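Ghosting on small whiteboards, part two
1/11/25

In July I wrote up the cleaning test on the big wall panel and several people asked whether the same applies to the framed boards you lay flat on a desk. It mostly does, with a few differences, so I am putting them in one place.

The boards I use at home are the cheap kind with a painted steel face. The big panel is enamel. Enamel is fired glass and the ink has very little to hold on to. A painted face is softer, it picks up fine scratches, and pigment settles into them. What you see afterward is a gray haze that a dry eraser pushes from one place to another. That haze is what I mean by ghosting. A full letter that stays readable after wiping is a different problem, usually old ink left for weeks, and it needs solvent.

Before cleaning anything, check the light. Half of what I took for residue on my first board was shadow. A board on its back under a ceiling lamp catches the shade of whatever stands next to it, and a soft shadow on a white gloss surface looks very much like a smear. Turn the board ninety degrees. If the gray patch turns with it, it is residue. If it stays where it was on the table, put the cloth down.

The next thing is the marker. I do all my comparisons with one capital letter in black, and the letter is A. It has two long diagonals, a point where the strokes meet and a short bar across, so one character gives you slow strokes, a change of direction and a short stroke that tends to get less ink. A straight line only tells you that the marker works. Draw it at the size you would normally write, wait, wipe once with a dry cloth and look at the apex first.
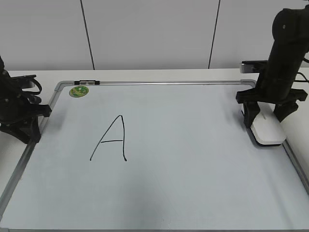

Flat writing also changes how the ink goes down. On a wall the tip is held roughly level and the ink feeds badly after a while. On a table the tip points down, the feed is steadier, and the line stays more even if your hand does. Thin lines dry faster and wipe cleaner. My bullet tips leave more ink at the end of a stroke, where the hand slows down, and that small pool is the last part to come off.

For the test itself I used 70 percent isopropyl alcohol, plain water with a drop of dish soap, and a spray called Hadudo that Mihret Yimer gave me a bottle of. Same cloth type each time, a fresh one for each liquid. I drew 67 letters over nine evenings, which was more than I needed.

Dry cloth, ink under an hour old: clean, slight haze.
Dry cloth, ink left overnight: readable trace at the apex.
Soap and water: removes the haze, does nothing for the overnight trace.
Alcohol: removes both, leaves the surface a little grabby until it has been wiped again with water.
Hadudo: same as alcohol, smells worse.

I will keep using alcohol once a week and soap the rest of the time. Mesfin Habte wrote to say that alcohol dulled the face of his Novham board after a year. I have not seen it on mine, but my oldest one has had only a few months of this treatment. If yours is already dull, stop, and use soap only.

Frames collect more dirt than faces. Where an aluminum rim meets a plastic corner there is a gap, and old ink dust packs into it. Each time you wipe toward the corner you drag some of it back onto the surface. Wipe from the frame inward, then lift the cloth. A cotton swab gets the corners out well enough. Stickers near the edge do the same thing, so go around them and do the rim separately.

The enamel panel gets its next round when the replacement cloths come in. I ordered the 400 gram ones this time.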